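4.2 Swapping the fingers and keeping everything else

I wanted this comparison to be boring, in the good sense. Same arms, same table, same tagged cubes, and the only thing we changed between the two halves of the study was what sat on the end of the wrist (well, that and the grip force, which I'll get to). The Grerard fingers are the stiff ones. The Wavum set has a bit of give in it, and going in I'd have put money on Wavum for anything with square edges.

Each run asked for one cube to be picked up and carried over to the tray, where the cups were already standing. We did 400 runs per finger set, split evenly between the Cuvari controller and our older one. A pick counted if the cube was still in the grip once it was over the tray wall (Figure 6). 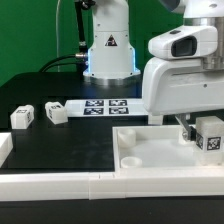 Figure 6. Cube held over the tray, with two more cubes on the table to the left.

Grerard dropped 11 cubes and Wavum dropped 63, so there goes my money. Most of the Wavum drops came late in the carry, with the cube slowly rotating out of the grip as the arm changed direction. Bumping the force up helped a little, but then the fingers splayed and the placement got sloppy, and I didn't love that trade.

The wrist camera was a separate headache! We'd hoped to read finger pose straight off a tag on the finger itself, the way Qureshi's method does it, and skip the joint encoders altogether. When the arm was parked it was lovely. At carry speed the tag smeared and the detector gave up on more than half the images, whichever controller we ran (Figure 7).
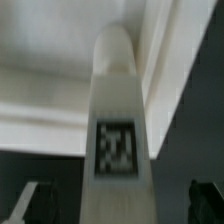 Muammer Ekinci, reading a draft of this section, objected that a shorter exposure and a decent lamp would have rescued most of those detections, and that I was being hard on the tag method for what was really a lighting problem. Fair enough. We reran a small batch in September with the exposure halved and got some of them back, though the darker images brought their own misreads. Those runs are left out of the totals above and are reported with the calibration data in Section 4.4.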